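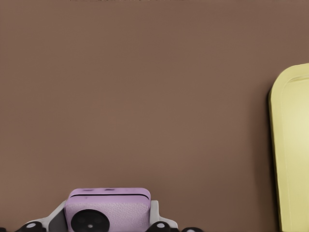
One bright fixture in the ceiling is plenty for any room under a normal roof, said the comment waiting under my January entry, and the rest is a hobby for people who like buying lamps. It went on to say that the eye adjusts in a few minutes and that color temperature only matters in shops.

20 May 2021

I disagree with most of that, but the point about the eye deserves an answer. The eye adjusts to level very well and to color fairly well. It does not adjust to a page that is half in the shadow of my own head, and that was the whole complaint in January. With a single ceiling fixture behind the chair, I block the direct light every time I lean forward. A stronger bulb makes a darker shadow by comparison.

Current state of the study: three sources. The ceiling fixture stays, fitted with a 2000 lumen bulb behind the opal cover. The Sugden floor lamp is in the left corner, aimed at the wall above the bookcase. The Tasa desk lamp is on the left side too, which suits a right-handed writer. All three used to be on one switched outlet circuit. I have now separated the ceiling fixture from the other two so the corner and desk can run alone after supper.

Color took longer. The desk lamp is adjustable from 2000 K to 4000 K in steps. At the low end it is close to candlelight and useless for telling blue ink from black. At the high end the ink problem goes away, but the desk no longer matches the rest of the room and the wall beside it looks dirty yellow. I spent two evenings in the middle of the range and settled one step below the top. The floor lamp has a fixed warm bulb and I have left it alone.
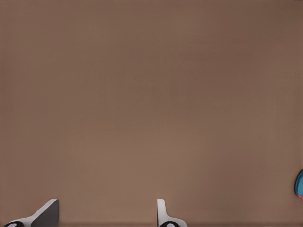
Evenness is harder to judge than color, and I have no meter. Checking with white paper is misleading, as paper is bright enough that small differences get lost. A mid-toned matte surface is better. Something plain and brown, with no grain or seams to distract, lets the slow changes come through: a little lighter and warmer around the center and lower middle, darker and cooler toward the upper right corner, with no hard shadow edge anywhere across the open part. I would accept a spread like that on a writing desk. Mine is worse at the back edge, where the shelf gets in the way, and better at the front.

Moved the desk lamp a hand's width to the rear and tilted the head down. The shelf shadow shrank but glare appeared on the glossy cover of the dictionary. Tilted it back up one notch. Glare gone, shadow partly back. Left it there.

Other items. The dimmer from Torport buzzes below the halfway mark with the LED bulb and is silent with the old halogen. The leaflet lists a minimum load, and a single LED is under it. Options are a second bulb on the same dimmer or a trailing-edge model. Grorora lists one that fits the existing wall box - the depth is the thing to check, the box is shallow and already crowded with the two-way wiring. Will measure before ordering.

Cleaned the opal cover while I had it down. There was a ring of dead flies and a film of dust on the inside. The difference was easy to see from the doorway, more so than the last bulb change. I should have done this before buying anything.

Answered the comment briefly: a ceiling light is fine for walking through a room, and the trouble starts when somebody sits down in it. Also asked what sort of chair position they had in mind. No reply yet.

To do: measure the wall box, label the breaker for the study, find the spare fuse for the Sugden plug.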